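Flitum Desk Set

Data card, version 14

Summary

Flitum Desk Set is a collection of short recordings of desk items being placed, moved and put back on a tabletop. It has 1441 episodes. Each episode covers one small tidying task: setting a mouse on its pad, moving a marker from one part of the table to another, clearing an item away from the middle, and so on.

The set is about the things people keep on a desk and where they put them. The items are small, they vary in shape and surface, and several are awkward to tell apart from their background or to pick up cleanly. If you need kitchen items, clothing or anything larger than a keyboard, look at the Nodden set instead. It uses the same file layout.

What is in the package

episodes/ holds one folder per episode, numbered from 0001 to 1441.
items.csv lists every desk item with a short name, a group and a surface type.
tasks.csv lists the task sentences and which episodes use them.
cells.csv gives the start and end cell of each moved item.
splits/ contains train.txt and test.txt.
CHANGES.txt has the notes for each version.

Each episode folder contains the video, a small text file with the task sentence, and a states file with joint positions and gripper opening. The video and the states file share one clock, so no alignment step is needed.

Items

The items fall into four groups.

Writing: markers, pens, pencils, a highlighter. Markers are always capped at the start of an episode. No task asks for a cap to be removed.

Computer: mice, mouse pads, short cables, a number pad. The mouse and the mouse pad are listed as two separate items, even in tasks where they stay together. A task that says "move the mouse" leaves the pad where it is. A task that says "move the mouse pad" is only used when the pad is clear.

Flat: panels, cards, coasters, a ruler. Flat things are the slowest group to handle. They are usually slid to a new cell.

Other: everything that did not fit above, including several glossy objects. These were added in version 9 after users of the set asked for more shiny surfaces.

Item names in items.csv are plain words with underscores. Where two items share a name, the second has a 2 on the end. We did not try to record brands or model numbers.

Table layout

All episodes use the same table. The top is divided by tape into a grid, and the grid is what the cell names refer to. Rows are lettered from the far side, columns are numbered from the left as seen in the video. An item belongs to the cell that contains most of it. If it sits evenly across a line, cells.csv gives both cells with a slash between them, for example B2/B3.

The tape is a reference for setting out items before an episode and for writing down where they ended up. Task sentences never mention the tape or the cells. They use ordinary phrases such as "next to the mouse pad" or "on the left side of the desk." 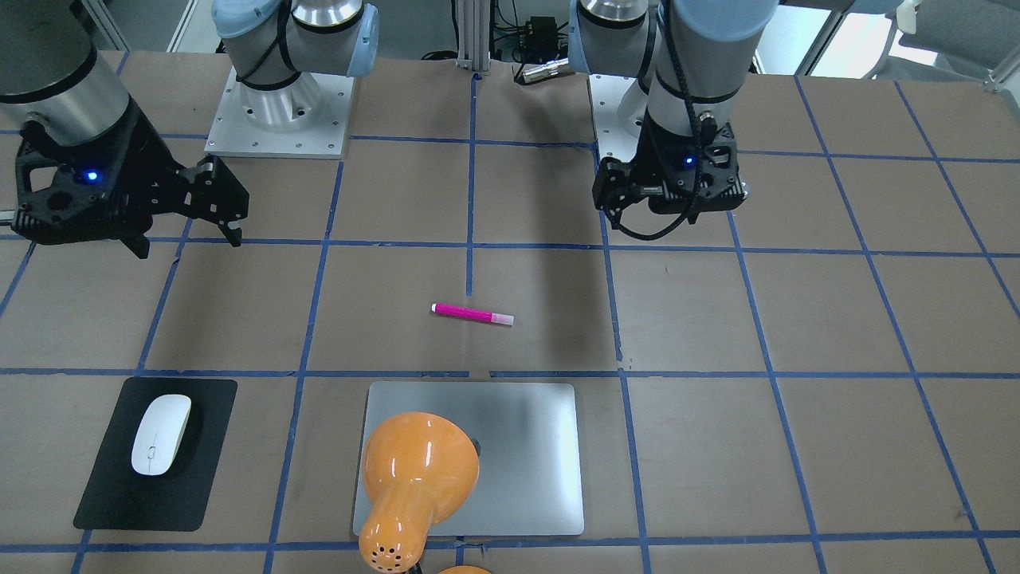 Figure 1. Mixed-item layout with a marker, a mouse on its pad, a flat silver panel and a glossy orange object on the taped grid.

Layouts come in three kinds. Single layouts have one item. Mixed layouts have several items from different groups. Crowded layouts have items close enough that moving one may mean going around another. The layout kind is the second column in tasks.csv.

Items were set out by hand from a printed sheet. The sheet gives the cell but not the exact spot or the angle, so two episodes with the same sheet will differ by a few inches. This was done on purpose and should be left alone. Please do not try to "correct" the start positions.

Task sentences

There are 80 different task sentences. Each is one line, in lowercase, with no period at the end. Some examples from the file:

put the mouse back on the mouse pad
move the marker to the right side of the desk
slide the silver panel away from the middle
put the orange object next to the marker
line up the pens along the front edge

Some sentences describe the same job in different words. These are kept as separate entries and carry the same number in the job column. Group by job if you want to compare results without the wording.

Where a sentence says left or right, it means left or right in the video. Early versions mixed this up with the left and right of the robot, which is the other way around. It was fixed in version 11. If you have an older copy, download the set again. The corrected sentences cannot be worked out from the old files alone.

Outcome labels

Every episode has one of three labels in the outcome column.

done: the item ended where the sentence asked, and nothing else was moved in a way that matters.
partly: the item was moved but ended somewhere else, or another item was pushed out of its cell.
not done: the item was not moved, or it left the table.

Labels were assigned by watching the last seconds of the video and checking the end cell. Two people labeled each episode. Where they disagreed, the episode was labeled again by a third person, and that label was kept.

Episodes marked "partly" and "not done" are included in the train split. Filter on the outcome column if you only want clean examples.

Splits

The test split was made by layout sheet. No sheet appears in both files. In addition, 20 episodes use items that do not appear in the train split at all. These are marked new_item in test.txt and should be reported as a separate number.

If you publish results on this set, give the version number, say whether you used all outcome labels, and report the new_item episodes apart from the rest.

Known problems

Glossy and metallic items reflect the overhead light. In some episodes the bright spot moves across the item while the arm passes over it, and simple color-based tracking will lose the item or follow the highlight.

The flat silver panel is listed as silver_panel in items.csv but as panel_silver in the states files of a few dozen early episodes. Treat them as the same item.

The tape was replaced once, in December, between versions 6 and 7. The new lines follow the old ones but not perfectly. Anyone using the tape to work out scale should fit the grid separately for the episodes before and after. The change is marked in cells.csv in the column named tape.

Mouse cables were tucked out of the way where possible. In crowded layouts a cable may lie across a neighboring cell. Only the body of the mouse counts for the cell record.

Some items get hidden behind an arm for part of an episode. There is no mask or hidden/visible flag. We may add one later.

Related sets

Nodden: kitchen items, same folder layout, different table.
Fiore: paper goods and packaging, recorded on the same table as this set. Item names do not overlap, so the two can be merged without renaming. The cell names match.
Druvberg: the older desk set. It is no longer updated and has no cell records. Most of its items were carried over here, and items.csv has a druvberg_name column for matching them.

How to load it

Unpack the archive and point your loader at the top folder. The CSV files are comma-separated with a header row and UTF-8 text. The states files are plain text with one line per time step. No special software is required.

To check that your copy is complete, count the folders in episodes/ and compare with the number at the top of this page. The checksum list is in CHANGES.txt under the current version.

License and use

The set may be used for research and teaching. You may share changed copies if you keep this file with them and add a line to CHANGES.txt saying what you changed. Please rename the set if you add or remove episodes, so that results stay comparable.

Report wrong labels, missing files or misnamed items through the issue page. Include the episode number and the version. Fixes to cells.csv are collected and go out together with the next version.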